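Workshop tips: keeping marker tracking happy around desks and cupboards

Our tracking software works out where each hand gripper is from the printed cubes, and it's a joy to work with once the room is on its side. A few habits have made a big difference for us.

Kill the shine first. Polished concrete throws ceiling lights straight back, and the detector loves to find squares in the glare. Drop your exposure before you touch any thresholds!

Keep a cube face pointed out when you reach into a compartment. If it vanishes for more than 5 samples, our planner drops the segment and you do it over.
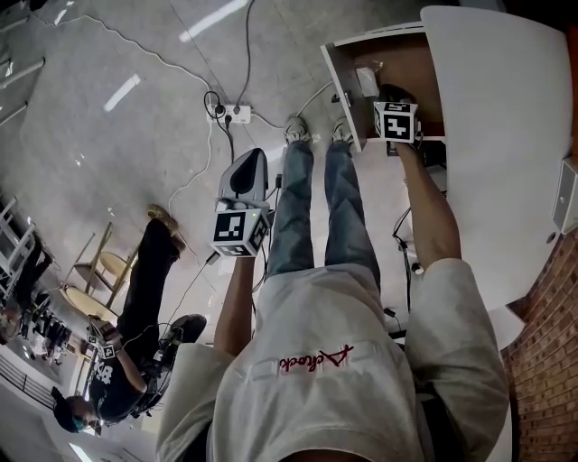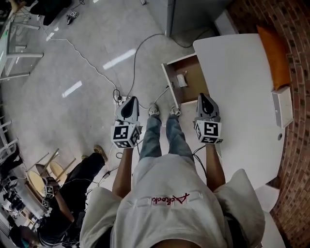
Marker cubes in use at the white desk

Stekby Tooling Club, perception and planning group

Give every gripper its own marker IDs, even if two people are only working side by side. Tiina Laaksonen wrote us a little checker that flags doubles at startup (bless her).

Log to a local disk and copy later. Our longest log so far ran to 843 lines of warnings, nearly all from a slow network share.

Run cords along the floor well clear of your feet, and leave slack at the wrist so the cable never tugs on the cube.

Config questions go to Aarne Seppälä.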